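Notebook, October, bench 2
Flarkico trial kit, tabletop arm with the "Samstead" board-game package

Second session with the loaner. The sales sheet says 2,000 picks without a recalibration and "out of the box" handling of small irregular objects. I'll believe the first number when our own log gets anywhere near it. We're at 546 and I've already redone the hand-eye calibration once, after the Zita mount got retightened.

Chess pieces are their choice of demo object, so chess pieces it is. I put the arm on our own roll-up board and not the rigid one they ship, which has recessed squares. Recessed squares are cheating. Most customers will own a floppy board with a wide white border, and if the package can't find the corners of one of those I don't see what the extra money buys.

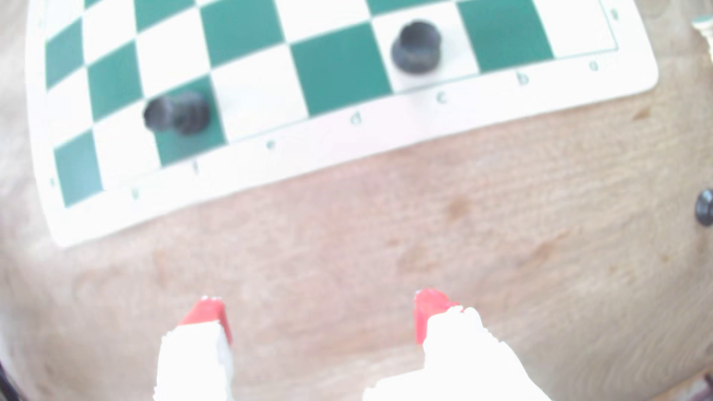
Gripper open, two black pieces on the board, files c and f.

Things to chase:

Overexposure. The finger bodies are white and they blow out in the wrist view, so the edges go ragged. The red tips hold up much better. Flarkico support told us to "adjust ambient lighting," which I take to mean there is no exposure control in the basic license. Ask again, in writing.

File letters. We're working from the side where they run h to a, left to right. The software has a setting for this. Default is wrong for us and the setting does not survive a restart. Filed.

Grip width. They quote one force preset for "all standard pieces." A pawn and a rook don't have the same waist. I want separate presets before anyone calls this ready.
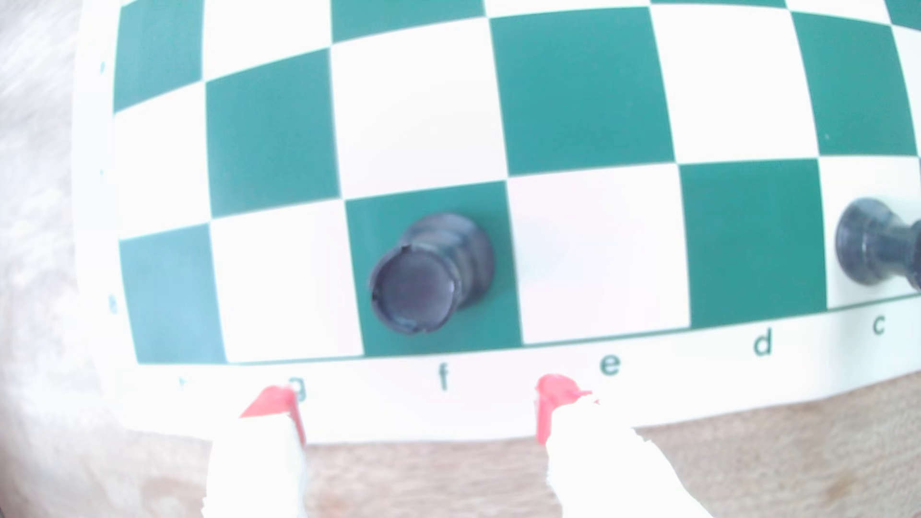

The lens model is the other sore point. Square centers near the middle of the view come out fine. Toward the edges the correction drifts, and the planner trusts it anyway. The Ejigu kit we had in spring at least threw a warning.

Price as quoted is 1,000 for the package on top of the arm, plus 600 a year for updates. For that I'd expect the restart bug gone.

Next: same board, lamp moved back, run until it drops something or the log hits 1,000. Leave the calibration alone this time, even if it looks off. Keep the raw logs, their summary page rounds up.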